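Skirau Picking Cell: Set-Up Guide
Section 2. Before You Buy Anything

Previous: Who this guide is for
Next: Floor layout and power

I put this section ahead of the unpacking steps on purpose. By the time most people open a set-up guide the crate is already in the hallway, and half the money has gone on the wrong half of the crate. So if you still can, read this with a pencil and a copy of your budget next to you. I'll be using our own little packing line at Sterncombe as the running story, mistakes included (there were plenty!).

2.1 What you'll want on the desk

A list of everything you expect the cell to pick, with the ugly items at the top. A sketch of the bench. The name of whoever signs for spending in your shop. And the Skirau order form, the long one, with the options spelled out on page 8. The short form leaves out fingers and pads completely and you'll end up paying separate shipping on them.

2.2 Working out the budget

1. Write down your ceiling first, before you look at a single price list. Ours was set in August and I'm glad it was, as by the fall I'd have talked myself into a second arm.

2. Take 3000 dollars off the top and call it "fingers, pads and fittings." Don't touch it for anything else. On our line this pot was gone before the cell packed its first crate.

3. Price the arm and the gripper as two separate lines. Dealers like to bundle them, and a bundle makes it awfully hard to see what you'd pay to swap the gripper later on.

4. Add the software license. The Skirau planner is sold by the seat. One seat is plenty for a single cell unless you have someone building new picks while someone else runs the line.

5. Put in your own hours. I left mine out the first time and the whole project looked wonderfully cheap.

6. Whatever remains is your spares money. If nothing remains, go back to step 3 and look at a smaller arm.

Note: Yensuk fittings and Nitwood fittings look alike in the catalog and share a bolt pattern, but the pads don't swap between them. Pick one family and stay in it. We have a drawer of Nitwood pads I would happily sell you.

Caution: Don't order a gripper by payload alone. A head of broccoli weighs very little and will still give you more grief than a can of paint.

2.3 Trying your picks in the planner

You can run the planner on the trial license before you've bought any hardware at all, and I really, really think you should. It takes an evening to learn and it's where I changed my mind about most of our order.

1. Install the trial and open a blank project. Leave the bench and the bins out for now. They slow things down and you don't need them yet.

2. Load the gripper you think you want.

3. Load your worst item. For us that meant leafy greens, all lumps and dangly bits. Boxes will pass with any gripper on the list, so they won't help you choose.

4. Close the fingers on the item and swing the view around. Look at where each finger meets the thing, and at how much of it hangs below the fingertips. 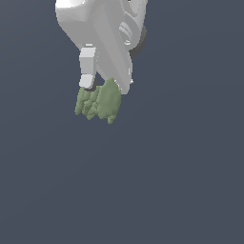

Another grower, reading a draft of this page, wrote back that I was being too kind to the trial: fine for ruling a gripper out, but please tell people to keep back enough cash for a week's rental of the real one, because soft produce squashes and the planner's doesn't. Fair point, and I've added it as step 6.

5. Save a view of every item with every gripper on your shortlist. Give the files sensible names. Mine were all called "test" and I had to do the lot again.

6. Rent before you buy if your picks are soft or leafy. Ask the dealer whether the rental fee comes off the purchase price, and get the answer in writing.

Note: The trial stops saving after 50 projects. Delete the duds as you go.

Caution: A grip that holds in the planner is a reason to keep looking at that gripper. Please don't send off the order form on the strength of it alone.

2.4 Placing the order

1. Order the gripper and pads first. Lead times are longer than for the arm, at least they were for us.

2. Order 2 sets of pads, even if the dealer tells you one will do.

3. Hold the arm until your rental week is over. If the gripper changes, the reach you need may change along with it.

4. Check the delivery address on the form. Skirau ships to the billing address unless you tick the box at the bottom, and our first crate spent a night at the bookkeeper's house.

5. Keep the signed order, the rental terms and your saved planner views together in one folder. You'll want all of it open when you get to the layout steps in Section 3.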